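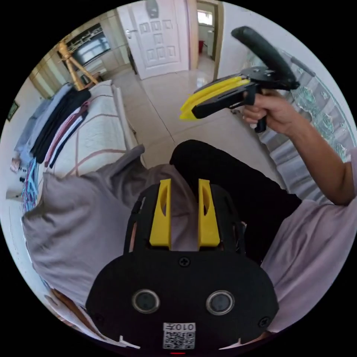
Call for applicants: Drerkent Service Fellowship

The Drerkent Community Service Club invites applications for its fellowship for study abroad. We are a club of local people who meet for lunch twice a month and collect money for education, and this fellowship is the largest thing we do in the year. It pays for one year of study at a university outside your own country, in any subject, on the condition that you also give time to the people of the town where you will live.

We will choose 2 fellows this year. The club has given the fellowship since it was still meeting in the old Zeretti restaurant, and former fellows have studied nursing, water engineering, law and music teaching. We do not prefer one subject over another.

Who can apply

You must have finished at least two years of university or professional training, or have the same amount of full-time work experience. You must live in Drerkent, Daher or one of the villages between them. There is no upper age limit. Members of the club and their children or grandchildren are not allowed to apply, but their employees are.

You do not need to have high marks in everything. We read the marks together with the rest of your papers, and we know that many applicants have worked during their studies or have taken care of family.

What a fellow does

During the year abroad a fellow visits clubs in the host region and speaks to them about home. Most fellows give one talk each month. The talk is short, with time for questions, and you may use notes. You will also join one service project of the host club, for example a reading program or a food collection. When you return, you speak at our December dinner and you help us to interview the next applicants.
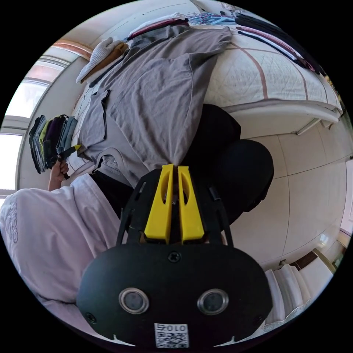
Yolandi Swanepoel: I was very afraid of the talks and I almost did not apply because of them. My first one lasted six minutes and I read all of it from paper. By spring I was receiving invitations from clubs I had never heard of, and I still write letters with two of the families who hosted me. Please do not let the speaking stop you.

What the fellowship pays

The fellowship covers tuition, a return ticket, health insurance and a monthly amount for room and food. It does not cover costs for a husband, wife or children. Fellows who need a language course before departure can take it at the Stivimeo school in Daher, and the club pays the school directly.

Last year we received 129 applications, so please understand that we cannot send personal comments to each person.

How to apply

Send us a letter of not more than two pages in which you say what you want to study, where, and what service you have already done. Small things count, also if they were done without any organization. Add a copy of your marks or a work certificate, and the names of two persons who know you well and are not your relatives.

Papers can be brought to the club office or sent by post to Drerkent Community Service Club, P.O. Box 481, Drerkent. They must reach us by 2/16/22. Interviews are held in person at the office, and we pay the bus fare for applicants from outside the town.

Questions about the fellowship can be directed to Kgomotso Nkuna, fellowship secretary, at the club office, extension 409.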